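July, second week of remote driving

I moved from Skirnness to Bulbridge in spring, and since then my job is to show a robot arm how to put things away. I sit with a small controller in my hand, I move, and the arm moves after me. Every run is saved. Later the model learns from the runs, or it should.

The project has the name Hiscombe. Our present task is called "desk tidy": take the writing tools one by one and stand them in the pen holder. My quota is 50 good runs in one day. On my first day I made eight.

The difficult thing is the wrist. With my own hand I turn a marker upright without thinking. With the controller I must first decide from which end I take it, because if I grip it too low, the cup is in the way and I have to start again. I have also learned to go slowly near the mesh holder - it is light, and one small push is enough to tip it over.
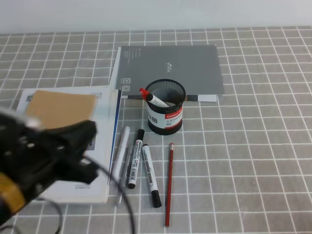

## What I do differently now

I begin with a marker and leave the red pencil for later. It is long and thin, and it likes to turn between the fingers. With the markers I come from straight above, close the gripper, wait one breath, and then lift.

I also stopped correcting small mistakes too fast. In my early runs you can see the arm shaking left and right, and this is only me being nervous. My colleague from the training side asked me to keep the slow corrections and throw away the shaky ones. We have 266 runs now, and 57 of them are marked for deleting. Most of these 57 are mine, I am afraid.

In the evening my hand still wants to hold the controller. Yesterday I was making pierogi from the Czerwiński shop and I noticed I was lowering each one into the pot from straight above, very slowly.

Next we change the position of the cup between runs, so I will have to learn my angles again.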